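Site visit notes: dishwasher loading demonstration, Utelari workshop
Week 2 handout, to be read before the tutorial

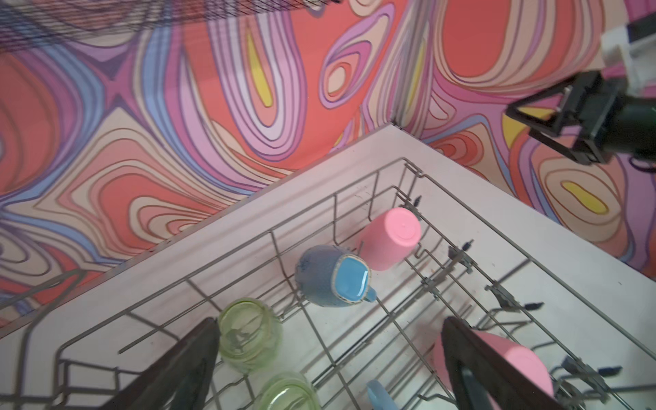
Kayode Ajayi remarked during the demonstration that loading is harder to specify than unloading, as an unloaded cup has one correct shelf while a loaded cup has any number of acceptable positions and a much larger number of poor ones. Keep this in mind when you write your task definition.

1. Setup
The demonstration used two arms with parallel fingers, working at an ordinary household rack. The wrist camera looks down between the fingers. At close range the fingers are out of focus and hide part of the load, so the second pink cup is mostly lost behind the right one. The controller (Drimex, release 4) has to carry an estimate of hidden items forward from earlier views.

2. Perception
Three problems were discussed.
Translucent glass. Rack wires show through the pale green jars, and depth readings on such surfaces are often missing or belong to whatever is behind.
Thin wire. The rack wires cast shadows on the white tub floor. A simple edge detector will return both wire and shadow.
Background. The wall behind the tub carries a swirling multicoloured pattern. Segmentation by colour alone should not be relied on.

3. Grasping
A mug lying on its side with its mouth toward the camera offers the rim, the body or the handle. Rim grasps were preferred at Utelari. Grip force was capped at 11 newtons for all drinkware. An inverted cup has no exposed rim and is taken by its sides, which needs clearance on both sides of it.

4. Trial protocol
Each session is 50 placements. A placement counts if the item stays put for 33 seconds after release with no operator contact. Items touching a neighbour are recorded but not failed. Njoroge Ondieki's logging template is on the course page; use the version from February.

5. For the tutorial
Write a definition of "loaded" that a second person could apply without asking you anything. State how it treats a cup resting at an angle between wires. Bring one printed page.

Reading: Byun workshop notes, sections 2 and 3.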